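Große Wäsche — wie der Waschtag aus der Woche verschwand
Vortragsnotizen, Nikola Nedeljković, Gemeindesaal Birhane, 3. August 2019

Begrüßung, Mikro testen, Wasserglas nach links stellen (nicht wieder auf das Manuskript!). Dann gleich die Frage in den Saal: Wer hat als Kind noch einen Waschkessel in Betrieb gesehen? Hände zählen, kurz erzählen lassen, höchstens zwei Leute.

Einstieg mit dem Haushaltsbuch aus Zanum. Ich liebe dieses Buch. 3162 Einträge, fast alle in derselben Handschrift, und man kann die Waschtage herauslesen, ohne dass sie je so heißen: Kernseife, Soda, Stärke, dazu ein Posten »für die Frau« — das ist die Wäscherin, die ins Haus kam und nach Tagen bezahlt wurde. Im Februar fehlt der Posten fast immer. Erklärung offen lassen, hier kommen aus dem Publikum meistens die besten Vermutungen: Frost am Brunnen, steif gefrorene Laken, kein Platz auf dem Dachboden. Ich habe inzwischen eine ganze Seite mit solchen Vermutungen und freue mich über jede neue.
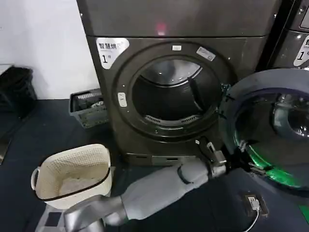 Weiter mit dem Ablauf. Am Vorabend einweichen. Morgens vor Tagesanbruch den Kessel anheizen, dann kochen, mit dem Stampfer bearbeiten, auf dem Brett rubbeln, spülen, noch einmal spülen, auswringen, bläuen, aufhängen oder auf die Wiese legen. Langsam vorlesen! Die Liste soll sich lang anfühlen. Danach Pause machen und erst dann sagen, dass wir das Bügeln und Mangeln noch gar nicht hatten.

Zum Bläuen gibt es immer Rückfragen. Kurzfassung: Weiße Wäsche wird mit der Zeit gelblich, ein Hauch Blau im letzten Spülgang gleicht das fürs Auge aus. Wer zu viel nahm, hatte hellblaue Kopfkissen und das Gespött der Nachbarschaft dazu. Das Säckchen mit dem Waschblau herumgehen lassen, aber bitte in der Tüte (Erfahrung aus dem letzten Jahr, die Stuhlbezüge waren beige).

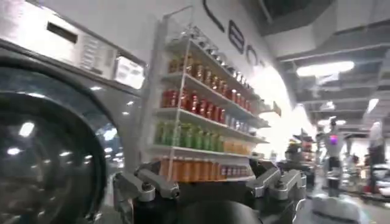
Jetzt das Sehen, mein Lieblingsteil. Beim Kessel schaute man von oben hinein und bekam vor lauter Dampf wenig mit, Wäsche war etwas, das man mit dem Stock und den Unterarmen beurteilte. Mit den Frontladern kam das Bullauge in viele Küchen, und auf einmal saßen die Kinder davor wie im Kino! An der silbernen Maschine links sieht man schön, wie so ein Glas arbeitet: gewölbt, glänzend, und die Deckenlampen liegen als kleine weiße Flecken und Streifen darauf. Meine Großmutter kontrollierte in so einer Spiegelung ihre Frisur, während drinnen die Tischdecken liefen. Und das Regal gleich daneben, die Flaschen nach Farben geordnet, hätte ihr auch gefallen — sie sortierte alles nach Farben, auch Knöpfe, auch Garn, sogar Wäscheklammern.

Überleitung: Sortieren ist älter als jede Maschine. Weißes zuerst in die frische Lauge, dann Buntes, am Schluss die Arbeitskleidung in dieselbe Brühe. Das war Sparsamkeit mit Seife und Brennholz, und erstaunlich viele Leute waschen in dieser Reihenfolge weiter, obwohl längst jede Ladung ihr eigenes Wasser bekommt. Wer macht das noch so? (Ich!)

Dann das Schleppen. 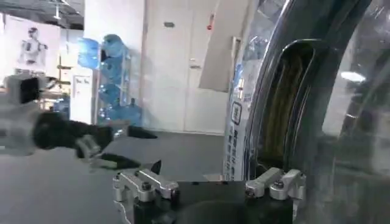
Wasser hat ein Gewicht, und das vergisst man mit einem Hahn im Haus unglaublich schnell. In Zanum stand der Brunnen am unteren Ende der Gasse, die Waschküche am oberen, und die beiden Eimer am Tragjoch fassten zusammen 22 Liter. Für Einweichen, Kochen und die Spülgänge ging man diesen Weg an einem Waschtag wieder und wieder, bergauf mit vollen Eimern. Wer schon einmal solche blauen Wasserbehälter, wie sie hinten im Raum zu sehen sind, in den dritten Stock getragen hat, weiß, wovon ich rede. Fragen, wer freiwillig das Joch anheben mag. Die gefüllten Eimer stehen rechts von der Bühne, Handtuch unterlegen.

Falls die Zeit reicht: die Geschichte mit der Waschgemeinschaft Skasoron. Eine einzige Maschine für die ganze Siedlung, ein Plan an der Tür, ein Schlüssel an einem Holzklotz, und Streit um die Montage, dass es eine Freude ist. Im Protokollheft steht der Satz »Der Schlüssel ist kein Privateigentum der Familie am Eck«, dreimal unterstrichen. Insgesamt haben wir beim Abtippen der Hefte rund 3000 Zeilen geschafft, und ich könnte zu jeder zweiten etwas erzählen. Bremsen!

Falls die Zeit knapp ist, nur den Satz mit dem Schlüssel bringen und weiter.
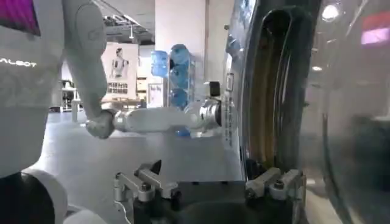

Zur Körperhaltung, da steckt viel Sozialgeschichte drin. Am Waschbrett stand man gebeugt, am Bach kniete man, und die Berichte über kaputte Knie und aufgesprungene Hände ziehen sich durch alle Gespräche, die wir geführt haben. Mit der Tür vorne verlegte sich die Arbeit wieder nach unten: Bei einem Frontlader, wie er hier steht, muss der Arm von vorn zur Öffnung hin, und die liegt bei vielen Geräten eben auf Kniehöhe. Frau aus dem Waschsalon Fillico zitieren: »Früher hat mir der Kessel den Rücken verdorben, heute macht es die letzte Socke hinten in der Trommel.« Lacher abwarten.

Schluss mit den Tonaufnahmen, Teil 2 vor Teil 1 abspielen, das Stampfen klingt über die Saalanlage viel kräftiger. Danach Fragen. Die Kladde für eigene Erinnerungen liegt am Ausgang, Stift anbinden. Waschblau wieder einsammeln.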